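How do you teach a robot hand? 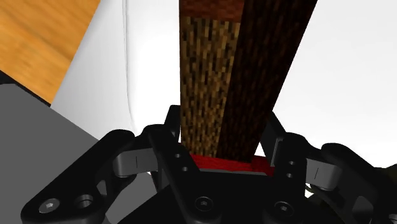

Children's Pages of the Droton Robot Learning Club, Astholm

The black hand has two fingers, and between them is a long bar that looks like wood. This hand lives inside a computer. Its world is drawn by a program, so if it drops something, no floor is damaged.

A robot does not know by itself how to pick up a thing. Somebody must show it. In our club Fengying Kong sits at the screen and holds a small controller. When she moves her own hand, the robot hand moves too. When she presses the button, the fingers close. We call this remote control.

The computer writes down every small movement. One try is called a demonstration. For one easy task we collect 100 demonstrations, and for a difficult one 400. Then the robot studies them and tries alone.

Some robots can be taught in another way. You take the real arm and push it gently along the path, like when a grown-up holds your hand to help you write a letter.

Would you like to try? Children from eight to 14 years can come in February. Please ask Iolanda Bittencourt for a place.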